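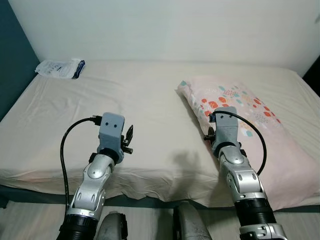
Housekeeping Skills 1
Unit 4 handout: Making up the bed
Instructor: Tassanee Wattanapong
Revised Jul 14, 2020

Read this before the practical. Bring it with you, along with the linen sheet from Unit 3. We will work in pairs for the first half and alone for the second.

1. Terms used in this unit

Fitted sheet: bottom sheet with elastic at the corners or all the way round. It goes over the mattress or over the mattress pad.
Flat sheet: top sheet, no elastic. The wide hem goes at the head.
Drop: the part of a sheet or cover that hangs down the side.
Pocket: the depth of the corner on a fitted sheet. The pocket has to be deeper than the mattress, including any pad or topper.
Foot and head: left and right are always given as seen by a person standing at the foot of the bed and looking toward the head.

2. Clearing the bed

Everything that does not belong to the bed comes off first. Pillows go on a clean chair or luggage rack, never on the floor. Small items such as wrappers, packets and tissues are easy to miss on pale linen, so look along the wall side as well as the near side. Unopened packets belonging to a guest go on the nightstand. Opened or empty packaging in a checkout room goes in the trash. In a stayover room, leave anything you are not sure of on the nightstand and note the room number.

Strip the bed one layer at a time. Do not pull everything off in a bundle. Check each layer for stains and for guest items before it goes in the bag.

3. The fitted sheet

Start at a head corner, then do the foot corner diagonally across from it. The last two corners will be tight. If the fourth corner will not go on, check that the sheet has not been turned sideways.

Most of the trouble is along the front edge at the foot. Fabric bunches and folds there when the corners have been pulled over the mattress but not down under it. To correct it:

Lift the foot corner with one hand.
Pull the sheet down and under with the other.
Smooth from the middle of the bed out to the sides with a flat hand.
Check the wall side last.

Soft creases from folding are acceptable in class. Loose folds over the edge are not, and you will be asked to redo them.

Where a bed stands close to a wall, move it out before you start if it is on casters. If it is not, kneel at the side – do not stand on the mattress.

4. Pillows

Hold the pillow by the sides, never under the chin. Turn the case inside out, take hold of the closed end through the fabric, and roll the case down over the pillow. Shake it into the corners.

Plain pillowcases go with the open end away from the door. Printed cases follow the direction of the print if there is one. An all-over print of dots or speckles has no top, so use the open-end rule. Pillows lie square to the head of the bed, not at an angle, and none of the pillow should reach past the mattress edge.

5. Linen counts for the practice rooms

The Chaudhary wing inventory from October lists 2,490 pieces of bed linen, of which 2,198 were fit for use. The rest went to rags or to the Skuvano repair box. Use only linen from the marked shelves. Faded fitted sheets are fine for practice.

6. Practical

You have 30 minutes for two beds, including stripping. Marks are given for corners, the foot edge, pillow placement and a clear surface. Speed is not marked in this unit.

Before next class: read the Murnach chapter on mattress pads and write down the pocket depth of one fitted sheet at home.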